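Threads > Home and garden > Allotments

Nnamdi Usman
March

Took over the plot next to mine at the start of the month, so a few posts on what I've learned about seed potatoes. Mostly mistakes.

The new plot is heavy clay. My old one is sandier and drains well. I'd assumed I could plant both on the same weekend and was told by Sigita Lill, two plots down, that I'd be digging up mush by May. She plants hers a fortnight after everyone else and still lifts at the same time.

I bought from Raneo again. Their first earlies were fine last year. The maincrop bag had a few soft ones at the bottom, so tip the bag out when it arrives and don't leave it in the shed tied up like I did.

Chitting. I stand mine in egg boxes, rose end up, on the spare room windowsill. It's cool in there and gets light most of the day. You want short, dark green shoots. Mine went long and white the year I kept them in the cupboard under the stairs, and most of them snapped off when I planted.

I've stopped rubbing off the extra shoots on the maincrop. On the earlies I still leave four and take the rest off. You get fewer potatoes but a better size.

Cutting large seed potatoes in half works if you leave the cut side to dry for a couple of days first. I lost a row in my second year by cutting and planting on the same afternoon. It rained all that week as well, which can't have helped.

Spacing on the old plot was 14 inches between tubers for everything. I'm going a bit wider for the maincrop this time, because the rows ran into each other last summer and I couldn't get in to earth up without treading on something.

On storage, I used to keep the whole crop in one deep bin and it was a bad idea. Anything that goes off at the bottom stays there until you smell it. A wide bin with a divider is all right for a week or two after lifting, as long as you don't fill it.
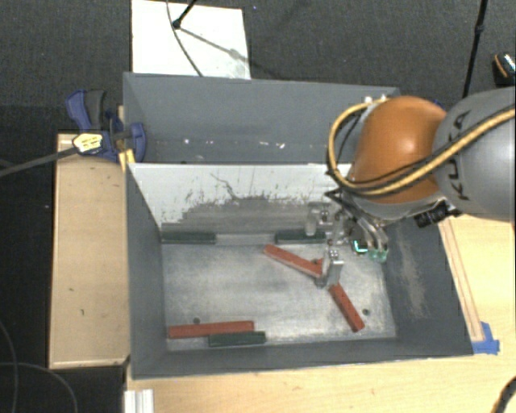

Vanderleia Moura replied that she gave up on bins altogether and uses paper sacks, folded over at the top, never more than half full. She goes through them once a month and takes out anything soft or green. She also said to let the skins dry properly before they go in, and that washing them first is what ruins most people's crop.

I agree on the washing. I brush the worst of the soil off with my hands and leave it at that. On clay I expect there'll be more of it.

The sacks I'm less sure of. We have mice in our shed and they went through paper in one night. I've moved to hessian, hung from a beam — not pretty, but they haven't got into it so far.

Feeding. I put a bucket of rotted manure along each trench in autumn on the old plot. The new one has had nothing for years as far as I can tell, so I've dug in what I had and I'll top it up with pelleted chicken manure at planting. Lopes had it on offer, though only in the big tubs.

Blight is the thing I worry about most. We had it on the site in July last year and I cut all the tops down the same evening, then left the tubers in the ground for a couple of weeks before lifting. Saved nearly all of them. The tomatoes next door weren't so lucky.

Next job is getting the trenches out on the clay side, if it dries up enough to get a spade in. The earlies will go in on the sandy plot first, with fleece ready in case of a late frost.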